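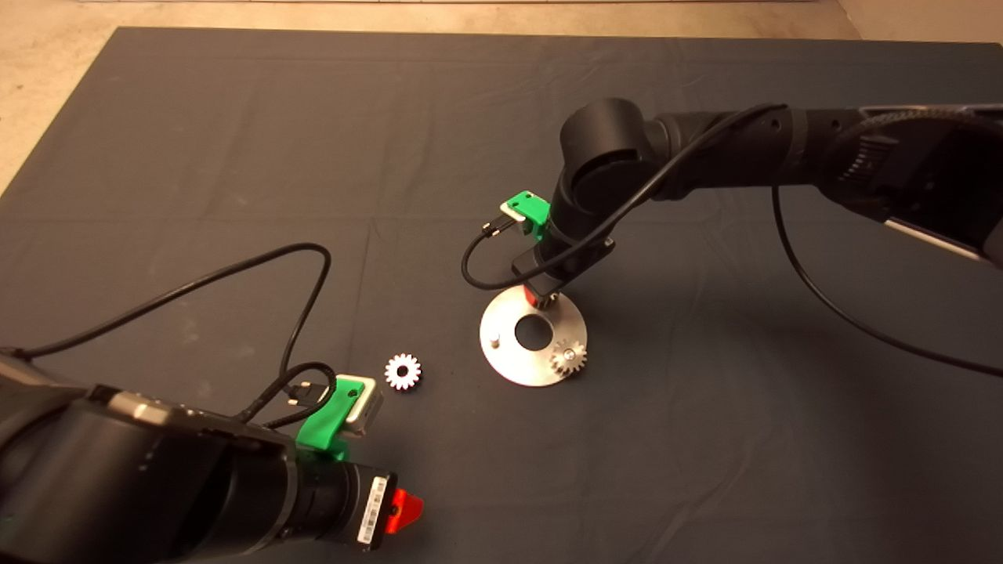 Menos troféus, mais parafusos

Todos os anos, por volta de fevereiro, a Taça Citura enche o pavilhão de pais orgulhosos e discursos sobre o futuro. Desconfio dos discursos. O regulamento dá 300 pontos à montagem de engrenagens e quase nada ao caderno de projeto, e depois admiramo-nos de que os alunos não saibam explicar porque é que uma roda dentada encrava no pino.

A equipa Grulik fez 203 pontos na eliminatória. A Fanik fez mais, com um programa que, pelo que percebi, veio quase inteiro do ano anterior.

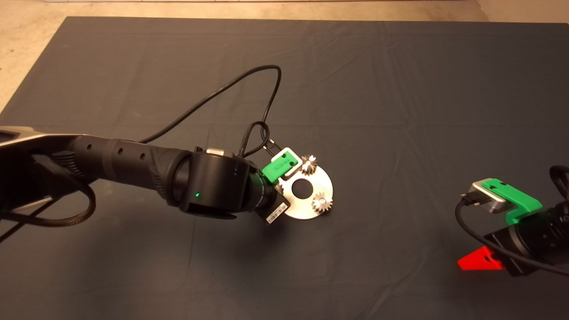 Fergal Ó Dálaigh discorda de mim e escreveu-mo sem rodeios: copiar o programa de outro é como toda a gente aprende, e oito semanas de clube não chegam para inventar a cinemática do zero. Tem razão quanto às semanas. Quanto ao resto, gostava de ver um aluno mudar uma linha do código copiado e prever o que acontece. 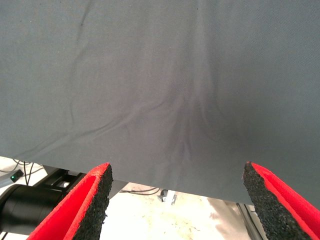
O dinheiro também me intriga. A inscrição custa 529 euros por equipa - sem contar deslocações - e a escola que não os tem fica a ver. Chamam a isto abrir a robótica a todos.

O que eu mudava

Punha o caderno a valer metade da nota e deixava o júri pedir uma montagem diferente da ensaiada. 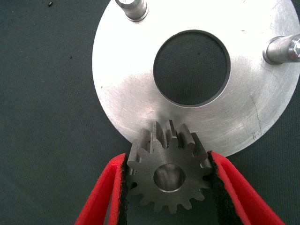 E o prémio Corrigan?

Acabava com ele. Premeia a montagem mais rápida, e a pressa já os miúdos trazem de casa.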